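Statow Road Tenants - Thursday, 7 p.m., ground floor meeting room

**Present:** Inna Nechyporuk (chair), Thenmozhi Shenoy, Yaroslav Yurchenko, Marta Pavliuk
**Apologies:** Fedir Yatsenko
**Minutes:** Marta Pavliuk

**1. Last minutes**

Agreed, with one fix. Yaroslav did not "welcome" the new recycling plan. He said he would wait and see.

**2. Pets in the building**

Dranden, the managing agent, wants a pet rule in every new lease: one cat or small dog per apartment and a fee of 30 dollars a month. Their letter says the fee covers "added wear and odor control." Thenmozhi asked what odor control the building gets now. None that anyone present has noticed.

Yaroslav pointed out that the letter claims 76 percent of tenants support the fee. He wasn't asked, and neither was anyone else in the room. Inna will write and ask who was, and how the question was worded.

Marta has had cats here for years and doubts the smell in the stairwell comes from pets at all. It is worst by the trash chute, which has been due for a cleaning since May. Thenmozhi agreed in part, but said bags of used litter do get left on the landing, and that we look silly if we deny it.

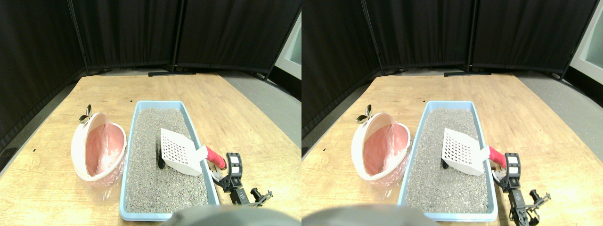

*Item 2: litter tray with gray granular litter.*

Agreed to put up a notice asking people to double-bag litter and carry it down to the bins. Yaroslav expects it to be ignored like the one on bikes.

**Action:** Inna to write to Dranden. Thenmozhi to draft the notice.

**3. Elevator**

The Skinow engineer came twice and left the same note both times: "no fault found." It stopped between floors again that evening. Dranden says the contract is working well. Yaroslav asked for a copy of the contract and was told it is confidential - he does not accept this and will ask again in writing.

**Action:** Yaroslav.

**4. Courtyard lights**

Vakulenko quoted for 29 new fittings. The old lights work fine once the timer is set right, so it is hard to see what we would be paying for. Held over until Fedir can explain why he asked for the quote.

**5. Other business**

Apartment 2 has asked again about the locked bike room. Still no key. Inna was promised one and is not holding her breath.

Meeting closed 8:20 p.m.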